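Braren Street Community Kitchen
Minutes of the September members' meeting
Called to order at 6:40 p.m. in the upstairs room, Bernadette Fitzsimmons in the chair

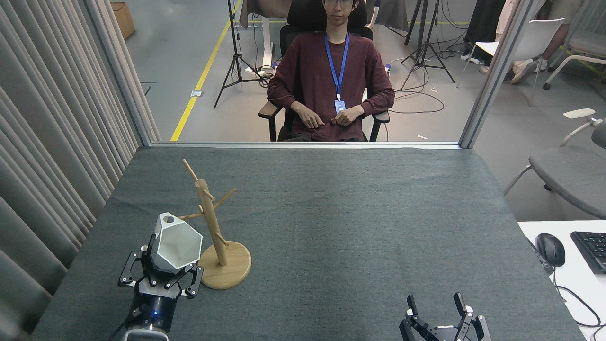 Minutes of the last meeting were read and approved with one correction: the delivery door on the Rolano side is to be repainted green, as voted, and the earlier minutes said gray. The meeting then took up crockery for the tea corner. Members have been stacking cups on the windowsill, where two got broken over the summer. A wooden mug tree, the kind with a round flat base and dowels angled up off a center post, was favored over wall hooks, as the wall there is plaster and will not hold a screw well. A member asked if faceted cups like the white one would be harder to wash than plain ones. Bernadette said the machine handles them fine. Agreed to buy two mug trees out of petty cash.

Accounts
Balance at the end of last month was $2,512. The gas bill has been paid. The insurance renewal is due before the next meeting and will come to $600, the same as last year. Motion to pay it on receipt. Carried.

Hall rentals
The Saturday evening question was put off again until we hear from the downstairs tenants about noise. The Broltum choir has asked to move its rehearsal to 7:30 p.m. and to use the small kitchen for coffee. No objection to the time. On the kitchen, they may use the kettle and the sink but not the range — the range needs a member present who has done the safety session. The secretary will write to them.

Walk-in cooler
The compressor was serviced. The technician said the door gasket is worn along the bottom and should be replaced before winter. One quote is in hand and a second has been asked for. Until then, please push the door until it clicks. It has been found open twice in the morning and a tray of chicken had to be thrown out.

Ramadan suppers
A request has come from the families who ran the evening meals last year. They would like the main kitchen from 4 p.m. until close for the whole month, and the long tables set up in the hall. Last year we served 80 people on the busiest night and ran short of serving spoons and large trays. Discussion about parking, which was the main complaint from the neighbors. It was agreed to ask the dental office across the street for use of its lot after hours. The request was approved, with the regular soup night moving to lunchtime for the month. Members who cook on soup night should tell Bernadette if lunchtime does not work for them.

Storage
There are 16 boxes in the back hallway with no name on them. Anything still unmarked at the next meeting will be opened and sorted. The fire inspector has asked that the hallway be kept clear to its full width, and the folding chairs are to go back under the stairs after every use.

Other business
The knife sharpener is coming again. Leave knives in the blue tub with your name taped to the handle.
The lost key to the spice cupboard has been found and is on its hook.
A question was raised about the price of the annual supper ticket. Held over.

Meeting adjourned at 8:05 p.m.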